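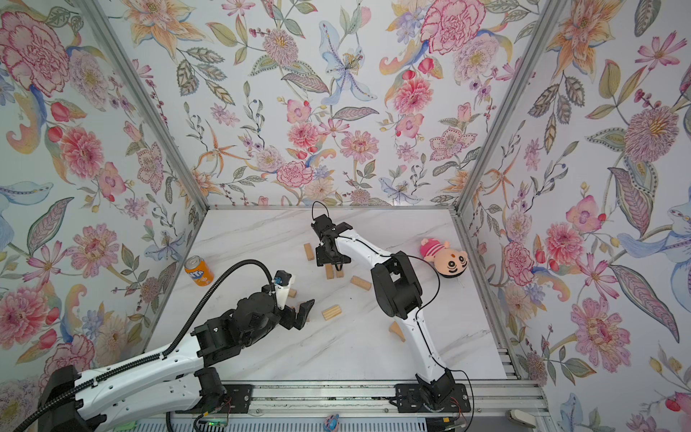
May update, by Sewwandi Jayasinghe

Wallpaper is back, and it has brought its whole family. After a decade and a bit of living in rooms the colour of a dentist's ceiling, people on our side of Brumden have started ringing me up to ask whether a feature wall is allowed, as though I keep the register. My usual reply is that one wall is a toe in the water and you might as well get wet. Take a pattern on the scale of those pink carnations and peach and orange lilies, on their pale white-blue ground, running across the back and down both sides. Put that on one wall of a lounge room and it looks as though you ran out of money. Put it on three and it looks as though you meant it, which is nine-tenths of decorating and most of hosting.

I should declare an interest. I have papered 81 rooms in my working life and lived in 2 of them, and I regret only the bathroom. That was a small repeat, a sort of anxious sprig, bought because the man at the counter told me small rooms want small patterns. Small rooms want nothing of the kind. A sprig in a toilet gives you the impression of being watched by parsley. If you have a tight little hallway or a study you can barely turn a chair in, go for the biggest flower you can stomach and let it run off at the corners. You stop seeing the corners, and the room stops apologising for itself.

Now, the hard part, and the reason most of you wrote in after the last issue. Buying.

Every roll has a batch number on the label. Check it in the shop, check it again in the car, and check it a third time at home before you open anything, as rolls can and do swap themselves in the boot. Two batches of the same paper will look identical until they are side by side in afternoon light, at which point one of them will turn out to be faintly green. Dola, who has hung most of my paper and all of my mother's, once stripped an entire dining room over this and didn't speak to the supplier until winter. If you can only get a mixed batch, put the odd roll behind the wardrobe and never mention it at dinner.

Buy for the repeat as well as the wall. A large pattern wastes paper, sometimes a great deal of it, and the calculator on the shop website assumes you are hanging plain lining. A reader in Mahuika (you know who you are, and so does your husband) came up short above a doorway and has been calling it a design decision ever since. One spare roll, kept dry and flat, will see you through a leak, a toddler, or a change of light switch.

Then there is the question of what goes with it. I am asked this as if there were a law. Look into the pattern, find the dullest colour in it, and paint the woodwork that. In a floral it's nearly always one of the leaves, a grey-blue or a flat olive, and it will look like nothing at all on the chart. Trust it. The temptation is to pick out the pink, and then you are living inside a birthday cake. Tabletops and shelves can be pale and cool. Metal is fine. Cushions in the same print as the walls are for hotels, where you get to leave.

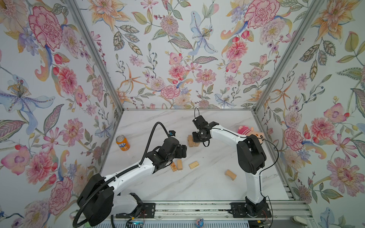 What it will cost you

Less than a kitchen and more than you told your partner. The last full room I did came to $4000 with Dola's labour, the lining paper and a new dropcloth, and that was for a mid-priced floral from Sandis with no silly borders. You can halve it by hanging the paper yourself, if you have a decent trestle, a friend with long arms and a forgiving outlook. I have seen marriages go wobbly over a plumb line. Start behind the door, where your first seam can be as bad as it likes, and work away from the window.

Don't economise on paste, or on the lining. Do economise on the brush, which will be used once and then live in the laundry with the good intentions.

Sandis has told me the end-of-line bins go out at 8 in the morning, and I intend to be there with my elbows out. Most of what's in them will be beige. There is generally one roll of something glorious, and one roll is no use to anyone except as drawer liner, so my chest of drawers is now the best-dressed thing in the house.

Next issue: ceilings, and whether you should. Send your questions in before then, and please put your room measurements in metres. I had one last time in broom handles.

Last updated: May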